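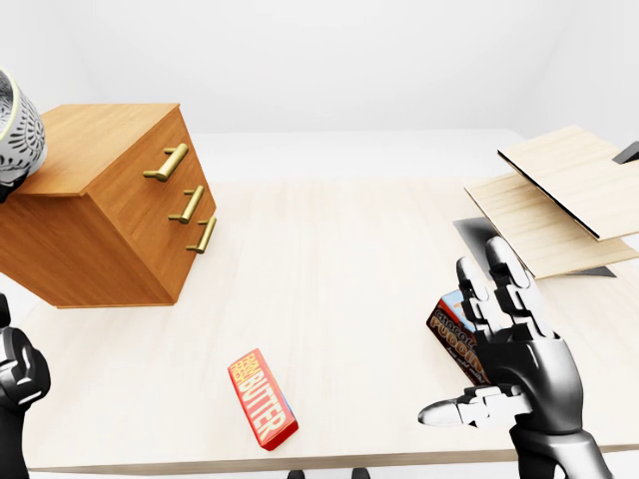 Subject: Re: [rorine-readers] What do you do when the streak breaks?

Hi all,

Luuk Lambrechts wrote:

> I had a 26 day streak of writing every morning before work, then I
> caught a cold and missed 3 days, and now I can't seem to get going
> again. Every time I sit down I think about the number I lost. Does
> anyone here have a way back in that doesn't involve buying another
> planner?

Luuk, I feel this one in my bones! My longest run was 313 days (stretching, then one page in the notebook) and it ended at my cousin's wedding in Lindwood, when I plain forgot. I was so mad about it that I didn't touch the notebook again until May. Can you imagine? One missed evening and I gave away the whole spring.

What got me back was something Pongsak Thaweesak posted on this list a while ago, about setting a timer for 12 minutes and stopping when it rings, even in the middle of a sentence. I thought it sounded silly, but I tried it on the train to Bivham and wanted to keep going when it rang - so the next day I already knew what my first line was.

I also quit counting. I put a dot on the kitchen calendar when I've written and leave the square blank when I haven't, and I don't add them up. Some weeks are mostly blank. Oh well.

As for planners, I own four and have finished none of them, so please don't ask me for a recommendation :)

By the way, does anybody still have the Murakami worksheet from the winter reading group, the one with the evening questions? Mine got coffee all over page two and I'd love a clean copy.

Hope the cold is gone, Luuk. Try the timer tomorrow and let us know how it goes!

Marcy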